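Visit Report: Trelunar House, Tuvness
Washroom Care and Housekeeping Standards
Prepared for the Skitton Accommodation Partnership

Purpose of the visit

Members of the Partnership's housekeeping group attended Trelunar House, Tuvness, in February. The visit was arranged at the invitation of the house, which has recently revised its written instructions for the care of washrooms and wished to show them to neighbouring organisations. The group was received at the main entrance by Chang-ho Yook, Head of Domestic Services, and remained on site until the middle of the afternoon.

The Partnership has been considering a common cleaning schedule for its own guest accommodation. Members were therefore asked to pay particular attention to the order of work, the storage of equipment and the records kept by staff.

Opening session

Mr Yook gave a short account of the house and its routines. Trelunar House has 70 guest rooms, and the washrooms are cleaned daily when the rooms are occupied. The former instructions ran to several pages and were seldom consulted. They have been replaced by a single sheet of 6 steps, which is kept in the linen store on each landing.

Members asked whether the shorter sheet had led to any loss of detail. Mr Yook replied that the detail had been moved into the training given to new staff, and that the sheet served as a reminder only. A copy was passed round and will be attached to the minutes of the next meeting.

The cleaning of the bowl

The greater part of the morning was given to the toilet itself. Under the revised instructions the cleaning product is applied first and left to stand while the basin and mirror are attended to. The brush is then worked under the rim, down the sides and finally into the outlet. Staff are asked to keep the head of the brush low in the bowl throughout, to limit splashing on the seat and floor.

The bin is kept within easy reach of the toilet. It is emptied before the bowl is begun and wiped with the other outer surfaces at the end.
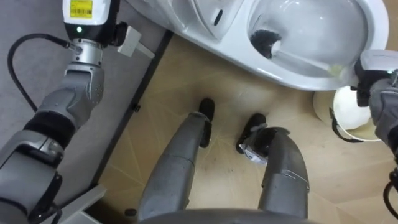
Floors and surrounding surfaces

Discussion then turned to floors. The house sweeps before it mops, and the area behind the toilet is done by hand with a folded cloth. Several members reported that this part of the room is the most frequent cause of complaint in their own buildings. Mr Yook agreed that it had been so at Tuvness and stated that it is now inspected separately by the landing supervisor.

Raised seats and the order of wiping

Seat and lid are both raised before the brush is used. The underside of the lid is wiped afterwards, with care taken over the small black bumpers, where dirt tends to gather and which are easily missed. The push-button on top of the tank is treated as a hand contact point and wiped last, with a clean cloth. Brushes have long white handles, and the handle is wiped along its full length before the brush is put away.
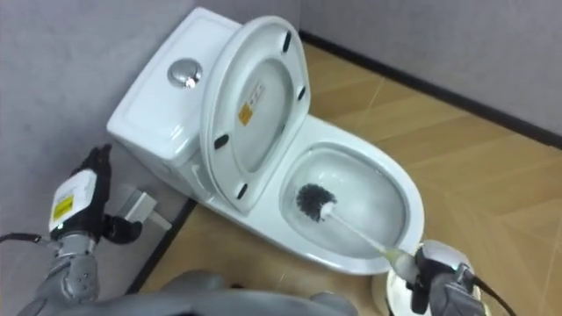 Stores and records

After lunch the group was shown the cleaning store. Products are supplied by Cha under a contract held by the house, and deliveries are checked against the order before being shelved. Cloths for washrooms are laundered apart from all others. Each landing keeps a record book, signed at the end of the shift.

Matters for the Partnership

The group recommends that the single-sheet format be tried in 2 of the Partnership's buildings before any wider decision is made. It also recommends that the wiping of brush handles be added to the present schedule, which makes no mention of it.

The Partnership wishes to record its thanks to Mr Yook and his staff. A return visit to Skitton has been offered, and the date will be settled by correspondence.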